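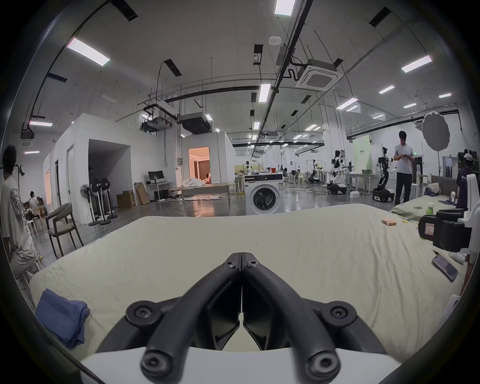
The cream bed with one blue cloth folded. The far pile is on the other bed.

1/ I've been doing laundry in the big room at Losten since September and a few people asked how I do the folding. Thread. It's mostly about beds and sheets, a bit about the washer.

2/ I fold on a bed. I tried a desk first and it was too small for anything bigger than a T-shirt. Sleeves hang off, you pull one back up and the other one slides down.

3/ A bed gives you room to lay the piece out, a spot for finished things, and a spot for things you don't want to deal with yet. With two beds, the second one takes the clothes and bags until you get to them.

4/ Put a plain sheet over the bed first. Light color, no pattern. You can see lint on it, and you can find a dark sock. I have one cream and one sage green from Ung. The green is better for navy clothes. The cream shows every mark.

5/ I don't iron the sheet under the folding. It gets wrinkled as soon as you start dragging things across it. I do pull it tight at the corners when I switch from small cloths to shirts.

6/ Small cloths first. They go fast and it clears the pile down to something you can look at. My last full load was 29 pieces and 9 of those were cloths.

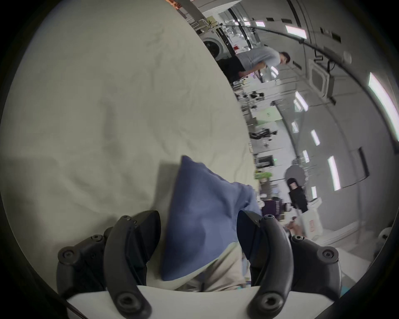 7/ Most people pick up a cloth the wrong way for folding. They grab the middle. That's fine for carrying it across the room, but then you have to find the corners again. The blue one is a good case: held like that it goes up into a peak with deep creases down the sides, and you can't tell where any edge is. Put it down, find one corner, follow the hem to the next corner, then lift.

8/ Two corners in hand, one shake, lay it down away from you. Fold in half toward you, then side to side. If one end bunches up, open that end again. Don't try to press it flat with your palm. It leaves a hard crease and the cloth still looks crooked in the stack.

9/ Shirts and other tops. Face down, shoulders away from you, hem at your edge of the bed. Smooth from the middle out. If you start at the sleeves you push all the extra fabric into the center and end up with a ridge.

10/ Dark things I do near the end. Navy picks up lint from everything, and if you fold it right after a white towel you will be picking at it for longer than the folding took. I go over the sheet once with the flat of my hand before I put anything navy on it.

11/ Take hold of the near edge with both hands, one at each side, and pull it toward you until the body of the garment lies flat. 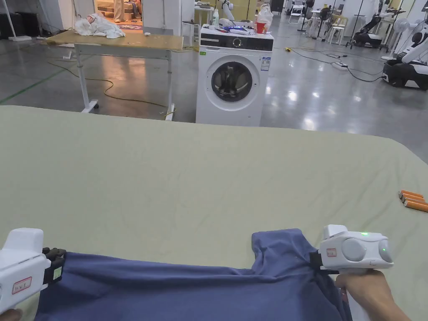 12/ Then walk your hands in a little at a time. Big pulls shift the whole thing and you have to line it up again. With a heavy knit I stop halfway and fix the far side before going on.

13/ If it's really bunched, pick the whole thing up and start over. I waste more time fixing a bad start than I do starting again.

14/ Someone asked about time. A mixed load takes me 30 minutes if I do it in one go. If I leave it and come back, it takes longer, and by then somebody has put their phone or a bag on the bed.

15/ About the washer. It's a plain white front loader, bought from Caren for 439 dollars, delivery included. Round door, dial on the top strip. I use two of the settings. A front loader is good if you want to keep things on top, and bad if you don't want other people to keep things on top. 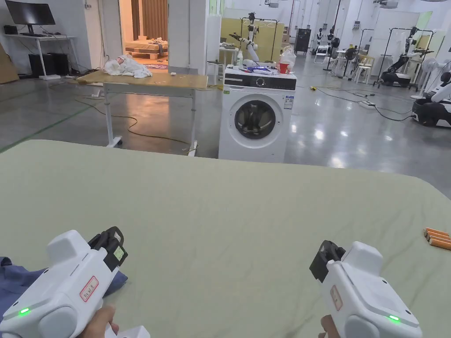 Top of the washer, with the red cup and the white plastic bag.

16/ I clear it off before I run a spin. Cups go first. The small stuff can go in one bag so it moves in one trip. It all comes back within a day or two and I've stopped arguing about it.

17/ The table with wheels is the thing I'd buy again. Wooden top, white metal legs. The white cloth sits on it in a pile until I'm ready for it, so it never has to touch the bed with the dark clothes. Watch the yellow cable on the floor when you roll it. I lift the casters over.

18/ Detergent, because three of you asked: Namard, the unscented one. Less than the cap says. The full cap left the towels stiff for me.

19/ Order again for anyone who skipped down: sheet tight, small cloths, towels, light tops, clean off the lint, dark tops, socks. Socks are last and I do them sitting down.

20/ I haven't worked out fitted sheets. I roll mine up and put it under the flat one. If you have a way that works on a deep mattress, reply with it and I'll try it on the next load.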